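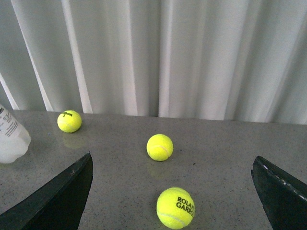
How to Hem Sheer Curtains So They Clear a Counter or Sill

Updated 3/6/20

Ready-made sheers are sold in a few set lengths, and most windows don't match any of them. Shortening a panel takes an afternoon and a basic sewing machine. You will need fine pins, a size 9 or 10 needle, polyester thread, a tape measure and an iron on low.

Wash the panels first
Wash and dry them the way you plan to from now on. Polyester sheers barely change, but cotton and linen blends can lose an inch or more. Hang them on the rod and leave them overnight.

Measure on the rod
Measure from the rod down to where you want the hem, at the left, the middle and the right. Windows are rarely square. If the three numbers differ by less than half an inch, use the shortest. If they differ by more, mark each spot and join the marks with a ruler.

Cut
Add 3 inches below your finished line for a double hem of an inch and a half. Lay the panel on a hard floor, not carpet, and weight the corners. Sheer fabric slides, so cut slowly with long scissors or a rotary cutter.

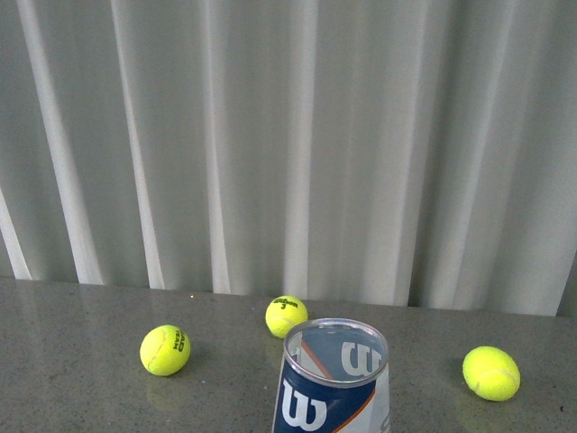 Gerasimos Zervas wrote in to say that he pulls a single thread across the panel and cuts along the gap it leaves, and that he hasn't had a crooked edge since. This works well on plain weaves. It won't work on knits or anything embroidered.

Press and pin
Fold up an inch and a half, press, then fold again by the same amount. Pin every four inches with the pins at 90 degrees to the edge. Test the iron on a scrap first – some sheers melt at a setting that cotton would hardly notice.

Sew
Use a straight stitch, a little longer than normal. Hold both thread tails for the first few stitches so the fabric isn't pulled down into the machine. If it still puckers, put tissue paper under the hem and tear it away afterward.

Rehang 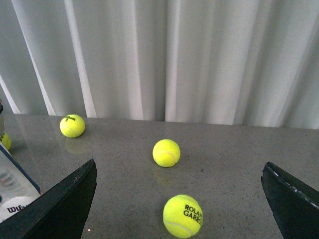

White sheer panels over gray speckled stone.

Let the panels hang for a day before you judge the length. If a side drops, unpick that part of the hem and press it again. Keep the offcuts for patching small snags.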